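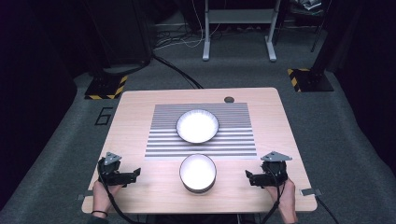 Two bowls, one striped mat, two grippers with a person's hands on them.

I've been promised a machine that sets the table since I was a kid, so forgive me for being a bit hard on this one. The job in the photo is about as small as housework gets. There's a shallow bowl with a fluted rim, a deeper one in front of it, and a mat. My niece could do it before she could tie her shoes.

And look at who's doing the holding. The idea is that a person works the grippers, everything gets recorded, and later on a robot learns from the recordings. Fair enough. I learned to fold shirts by copying my mum. But she showed me maybe twice, and Tsegereda Lemma, who knows far more about this than I do, tells me the team at Mimden wants 3,000 goes at the bowls before they'll even try it on an arm. They had 2,621 when I asked.

I said that sounded like a lot of bowls. She said it was a modest number and that I should see what they did with towels in March.

My trouble is with what happens after. Say it works. You've got an arm that can handle those bowls on that table. My kitchen bench has a toaster on it, a pile of school notices, a sticky patch I keep meaning to deal with, and bowls from four different sets. Half of them are in the dishwasher with porridge welded on. Does the arm know what to do about porridge? Tsegereda's answer was that you collect more data. It always is.

Obsa Lencho, who I used to work with at Sendlow, is more hopeful than me. His view is that factories went through all this years ago and now nobody blinks at a welding robot. But a welding robot gets the same part in the same spot all day, and the whole line is built to suit it. I'm not rebuilding my house to suit a thing that puts bowls away. He did admit the packing machine we had there stopped dead any time a carton came through with a dented corner, and somebody (usually me) had to walk over and fix it.

I'd like to be wrong. I'd pay decent money for something that emptied the dishwasher, and I'd even put up with it being slow. If it took 40 minutes while I was at work, who cares? Obsa reckons five years. I've bet him a dinner on it, and whoever loses does the washing up by hand.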